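Gritau Street Community Garden
Minutes of the general meeting, Thursday, July 23, 2020

Arnout Dekker opened the meeting at seven and welcomed everyone, including the three new families from the Valtonen flats, who were given a very warm hello and (we hope) not too many names to remember at once. Apologies were received and the April minutes were accepted with one correction: the lemon tree was donated by the Fidetti bakery, not bought from it.

Money
The balance stands at $3638. The water bill came to $1139, a good deal higher than last year, and there was a long and friendly talk about why. Most of us suspect the old tap by the compost bays. Arnout has a quote of $208 from Gornow Plumbing to replace it, and the meeting agreed to go ahead.

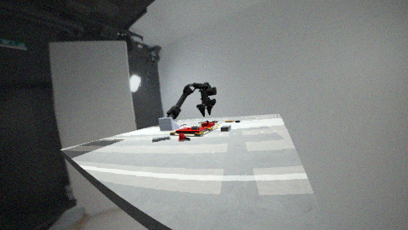
Plots
Two plots have come free on the north side. They get less sun than the others but the soil is lovely, thanks to years of patient mulching, and they will be offered to the next people on the waiting list. A neighbour has asked whether passionfruit may be grown along the shared fence. We were all rather in favour, provided it is kept trimmed on the footpath side - the colour would cheer up that corner no end.

Seed swap
Last year's swap raised $201 and a great many zucchini. It was agreed to hold it outdoors this time, with tables well spread out and everyone bringing their own cup for tea. Labelled envelopes, please! Several of us are still waiting to learn what we planted.

Other business
The shed key has gone missing again. If it is in your coat pocket, please drop it in Arnout's letterbox. There was also some discussion of possums, which ran on a while and was held over to the next meeting.

Closed at 8.40 pm.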